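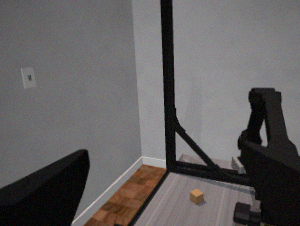
One toggle, gray wall, pale baseboard.

Thread on switch wiring in older US houses, mostly about neutrals and three-ways. I've been mapping the circuits in a two-story house on Macedo Street and the notes got long enough to post.

Scope first. The map covers 81 points: receptacles, switches, fixtures, and the hardwired appliances. Each one gets a breaker number, a box location, and a note on what enters the box. It took 3 weekends, working alone for all but one of them.

A single-pole switch interrupts the hot conductor. The neutral goes to the fixture and has no reason to stop at the switch unless the feed happens to pass through that box. This is the root of most complaints about smart switches in old houses.

Two common layouts. Feed at the switch: power arrives in the switch box, then continues to the light. Neutral present, usually spliced at the back. Feed at the light: power arrives in the ceiling box and a two-wire cable drops to the switch. No neutral at the switch.

The second layout is a switch loop. In two-wire cable, the white in a loop is carrying hot. Current code wants it re-marked black or red (tape is fine) and used as the supply down to the switch. In this house, not one of them was re-marked.

So a white wire on a switch terminal tells you very little by itself. Open the ceiling box before you draw any conclusions. Several of my first-day entries were wrong for exactly this reason and had to be redone.

Tools: a two-pole contact tester, a non-contact tester, a plug-in tone generator, and a headlamp. The contact tester makes the decision. The non-contact one will light up on induced voltage from a neighboring cable, and it can stay dark on a live conductor inside grounded metal.

Sequence at every box: test the tester on a known live source, test the conductors, test the tester again. Tedious by the fortieth box. Do it anyway.

Three-ways. The name refers to the terminals, and a pair of them controls a light from two places. One common (dark screw) and two travelers. If you replace one and the light works only in certain combinations, the common is on a traveler terminal.

Do not trust the physical position of the common screw. Old switch and new switch can put it in different corners. Tag the wire on the dark screw before removing anything. I use white tape with a C on it.

The upstairs hall had what used to be called a Carter system: the fixture shell could be hot or neutral depending on switch positions. It is long prohibited and it does show up in old houses. Leonor Louro spotted it from my sketch before I did - she restores houses of the same age two towns over.

Symptom, if you want to look for your own: each three-way has both hot and neutral landed on its travelers, and only one conductor goes to the light from each switch. The fix is new cable. There is no clever rearrangement of the existing wires that makes it right.

Dimmers next. The rating printed large on an incandescent dimmer is for incandescent load. LED load is derated heavily and the number is in the instruction sheet. The dining room fixture was 420 watts as originally lamped. With LEDs it draws so little that the old dimmer flickered at the bottom third.

Minimum load matters as much as maximum. Many older dimmers need a certain current through them to stay on. A modern LED-rated dimmer with an adjustable low-end trim solved it. Set the trim with the lamps you intend to keep, then leave it.

Also, removing a side tab from a ganged dimmer lowers its rating. Sheet again. I now file all of them in one folder by breaker number.

Box fill. Count each conductor entering, one allowance for all the internal clamps together, an allowance for the grounds, and two for each device. At 14 gauge an allowance is 2 cubic inches. Small metal boxes run out very quickly once you add a smart switch with pigtails.

Abhishek Rana asked under the last thread whether the device body size counts. It doesn't change the calculation for a normal single-gang device. It changes whether you can close the box, a separate problem and often the real one.

Backstabbed connections: I moved all of them to the screws as I went. Push-in terminals are legal for 14 gauge copper on listed devices. Two of the ones here pulled out with a light tug, so that settled the matter for this house.

Recording. I tried a floor plan app (Rallgate) and gave up, since it wanted every symbol snapped to a wall. The final version is a plain spreadsheet, 216 rows, one per cable end or terminal. Columns: breaker, room, box, cable, color, lands on, notes.

Sort by breaker and you get the panel directory. Sort by room and you get the sheet you want in your hand when something stops working. I printed both and put them in a sleeve inside the panel door. Nothing loose near the bus bars, obviously.

Open items: one cable in the attic that is dead at both ends I can find, and a garage switch that controls nothing. Sérgio Guerreiro thinks the garage one fed a yard light that was removed. Plausible. It is capped, labeled, and logged as unknown.

The hall rewire is booked with a licensed electrician for September. Everything past like-for-like replacement needs a permit here, so check with your own office before copying any of this.

Spreadsheet template with the column headings is in the next post. Corrections welcome, especially on the Carter part.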